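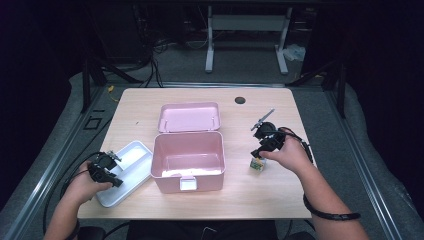
Minutes, Handheld Demonstration Working Meeting

Present: Yuxi Cao (chair), Zaid Yammine, Zhenhua Song, Dehua Zou
Apologies: Xiaoqing Tian (at the Tratmont site, reachable by chat, did not chat)
Minutes taken by: Zaid Yammine, who lost the draw again

Meeting opened at 10:05, the projector having needed five minutes to reflect.

1. Previous minutes
Accepted, with one correction. Dehua did not "agree" to relabel the June episodes. He "did not object in time." The wording has been changed and the work is still his.

2. Storage box task: results
Zhenhua presented. The policy (Pavum) was trained on 233 demonstrations recorded with the two handheld grippers, small block into pink box, close lid. No robot data was used. Evaluation was 100 trials on the arm pair, with the block and the box moved between trials.

Block in box: 81 of 100. Lid closed and latched: 46 of 100. Zhenhua described the second number as "a start." Yuxi asked what it was the start of.

Most of the lid failures look alike. The left gripper gets under the rim, lifts to near vertical, and then waits. In the longest case it waited until the trial timed out, with every sign of contentment.

Dehua pointed out that the people demonstrating also pause there while they move the other hand out of the way, so the policy is copying us faithfully. Some discussion of whether this counts as a success of the method. It does not.

3. Pauses in the demonstrations
Two proposals:
(a) Trim stationary stretches before training. Cheap, can be done this week. Yuxi worries it will also cut the short stop before the jaws close on the block, and that stop seems to matter.
(b) Record again, with instructions to keep moving. Zaid noted that the last time we told people to keep moving we got the June episodes.

Agreed: try (a) first, leaving alone anything within 8 frames of a jaw closing. Run the same 100 trial layouts so that the numbers can be compared. Zhenhua to do it.

4. White tray
The tray is in many of the recordings and has no role in this task. Yuxi would like to know if the policy has come to depend on it. Dehua will run a short set with the tray present, moved and absent. Zaid asked that someone write down which is which this time.

5. Scaling up
Xiaoqing's note, read aloud by Yuxi, proposes 2,000 demonstrations across more boxes before the Jivisura review. Zhenhua said he would rather fix the lid than collect the same hesitation 2,000 times. Held over until item 3 has a result.

6. Any other business
The Lei annotation tool still sorts episode 10 before episode 2. Dehua has renamed his files. Everyone else has got used to it.

Actions
Zhenhua: trimming script, retrain, repeat trials
Dehua: tray comparison; June relabeling
Yuxi: reply to Xiaoqing
Zaid: circulate minutes

Meeting closed at 10:50.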